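Fernside Towels – Questions and Answers

Should I wash my towels before using them?
Yes. Wash them 2 times in warm water. The first loads will leave extra lint in the dryer.

Can I use fabric softener?
Skip it. Softener coats the terry loops and they stop soaking up water.

A loop has pulled. What now?
Snip it level with small scissors. Terry is not knitted, so it won't run.

How do I fold a towel with a woven band?
Lay it flat and smooth the corners first.

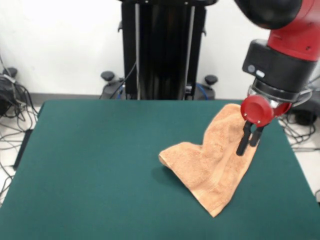
Fold lengthwise, then in half – the band should end up on the outside.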